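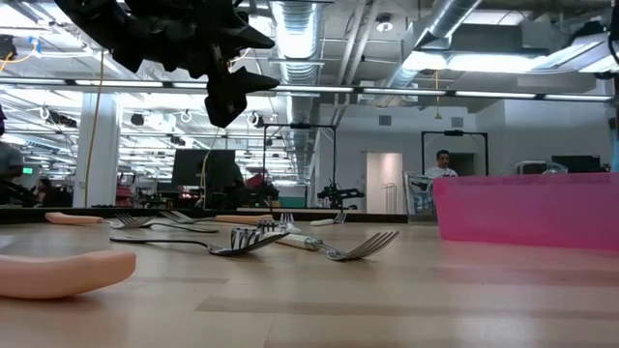

Home Boards Kitchen & Table Sorting Search Log in
Last updated in May
4 min read

Mismatched forks – sort by handle, by size, or give up?

pantrymoth
ok so we merged two kitchens plus whatever was left in my aunts place and I now own way too many forks. No two sets alike. Peach handles, cream handles, black ones, plain metal, a tiny one with a white handle that might be a kids fork or a dessert fork, who knows. One drawer, 18 inches wide. Currently all of it just gets dumped in and it jams every single time.

How do you split them? By handle color? By size? Don't say buy a new matching set, not happening.

grovel_street
Color. Every time. You see color before you see anything else, esp at 6 am. I use little plastic trays, one color per group, and drop stuff in straight from the dishwasher. Takes no thought.

marlow88
Disagree. Size first. Dinner forks w dinner forks. Who cares what the handle looks like when you're setting the table, you need four that are the same length or it looks like a yard sale.

grovel_street
It IS a yard sale, did you read the post

marlow88
I did. Still size.

tinlid
Do you have a tray insert already? The Altow one with the slanted slots is decent but the slots are narrow, chunky handles wont lie flat in it. Plastic handles are thicker than all-metal and thats what jams the drawer imo, more than the number of forks. Put the fat ones on their own.

pantrymoth
no insert. had one from Plernov, cracked down the middle after 3 months. Handles def the problem, the black one is huge, the tines on it are way wider than the others too

tinlid
yeah that one goes in the back or in the serving stuff. Big wide fork is basically a serving fork

quillback
Separate bins inside the drawer, no slots. Slots assume everything is the same shape and yours isnt. Shallow ones, see-through if you can so you can tell whats in there without digging. Measure the INSIDE of the drawer, not the front. I got this wrong twice.

Mixing a bit is fine too. With the trays out on the table you can have the black handles by themselves in the yellow one, all pointing the same way, and the red one with two orange handles and a plain metal fork lying across them, and it still reads as sorted more or less. The metal ones are the floaters, they go with anything. I'd only get strict about the ones you reach for daily.
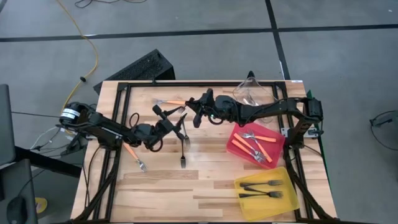
Direction matters more than people think, I had a long fight with my sister over this. Handles all one way, tines all the other, otherwise they hook together and you pull out a clump. Same deal before they even get to the drawer – the black-handled ones lying flat with tines to the right are easy to grab as a bunch, and the loose orange one sitting at a diagonal is the kind that ends up crossways if you just sweep it in. Lay em down one at a time, costs you a minute.

marlow88
ok the direction thing I agree with. Tines to the back of the drawer, handles toward you. Hygiene too.

grovel_street
tines to the back obviously. who does it the other way

pantrymoth
...me. until now I guess

hollyhock_jen
Late vote for color!! We did it when the kids were small, each one had their own handle color and they put their own away (mostly – the dog got one). We had bright Tsuchiya ones and they are still going strong after 19 years of dishwasher, the handles faded a little but you can still tell whose is whose. Size sorting never worked here becuase nobody under ten cares about size.

tinlid
faded handles is the one thing against color though. Peach and cream already look the same in bad light

pantrymoth
they do!! the peach and the beige one, I keep mixing them up. Might put those together and call it "light ones"

marlow88
So now youre sorting by vibes

quillback
Light, dark, metal. Three bins. Tiny white one goes wherever it fits. Zeltley sells shallow bins singly so you dont have to commit to a set, just check the height, mine catch on the drawer above if I stack anything

pantrymoth
Measured. 18 across outside, less inside obv. Going w light / dark / metal, big black one moves to the serving drawer. Will report back if it jams

grovel_street
so, color

marlow88
and the big one moved out for size. ill take it

Reply to thread Back to Sorting Next topic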